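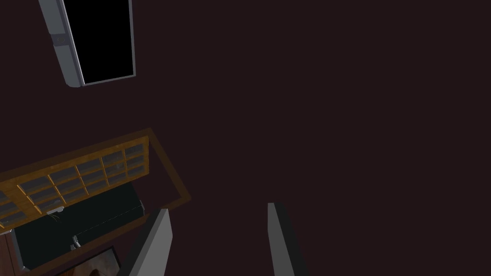 Sim, wrist view, gripper open, nothing held. Clutter on the left, bare surface on the right.

June, 7:40 am. Notebook, sim bench, rules for clutter runs

Writing this before Leandro gets in so we stop arguing about it from memory. Went through the Stastis logs last night. 1,366 episodes in the batch and the pass rate looks great until you ask what counted as a pass. Three different answers depending who wrote the config. So, rules. Draft. Scribble on it.

Start state. Fingers open and empty at step zero, every time. Araceli's older configs let the gripper start half shut, that's a different task, tag it as one. No mixing in the same table.

Clearance. 25 mm finger to anything that isn't the target, measured in sim from the collision mesh and NOT eyeballed from the wrist view. Wrist view lies about depth when the surface is one flat color. The plain maroon one is the worst for this, no texture, nothing to judge height against. Left finger up near the rack rail and the corner of the black box is the kind of view I mean. Might be fine, might be a near touch, can't say from the picture. Pull the contact log or leave it out of the report.

Contacts. Any contact with a non-target = logged, even if nothing moves. Nuria wants these to be fails outright. I'd say fail above 2 N, warning below. Unresolved. Until then report both columns.

Partly visible objects. Big one. If the thing runs out of view (panel top left, the framed picture at the bottom) the planner doesnt get to treat the edge of the image as the edge of the object. Lirkisov module did exactly this in the old branch. Planned a nice clean path straight thru the half it couldn't see. Use the full known extents or mark the region as blocked.

Overlaps. Rack sits partly over the black box. Rule: nobody pulls the lower item first, clear the top one or skip the episode. Thin stuff (the strands that look like wires, under the lattice) goes in as no-go volume even when the mesh is too fine for the collision checker. Unai says pad it. OK, but write the padding in the config, not in your head.

Shiny panes. The gray ones in the rack throw off the depth estimate in our renders, or I think that's what it is. Need a run with reflections off, same seeds, before anybody writes this down as a cause.

Seeds. Same 6 seeds for any before/after comparison. If you swap a seed say which and why, in the header. I did this wrong myself in the Drilell comparison so those numbers are out, sorry, crossed them off the wall sheet.

Stop button applies in sim too. Means: abort condition has to be tested at the start of each session, one forced abort, write down the time to halt. Saturnino asked for this so the habit is there when we go over to the real arm. Fine by me, costs a minute.

Naming. task_surface_seed_initials. Please. Found a folder called "new_new_ok".

To do
- Nuria / me: settle the contact threshold
- Leandro: rescore batch with clearence rule, old and new side by side
- Unai: padding value for thin parts, plus one render check
- reflections-off run, tonight if the machine is free
- ask Araceli which of her configs start half shut

8:15. Leandro in. Doesn't like the image-edge rule, says it kills too many episodes on the left side. Probably does. Told him count them first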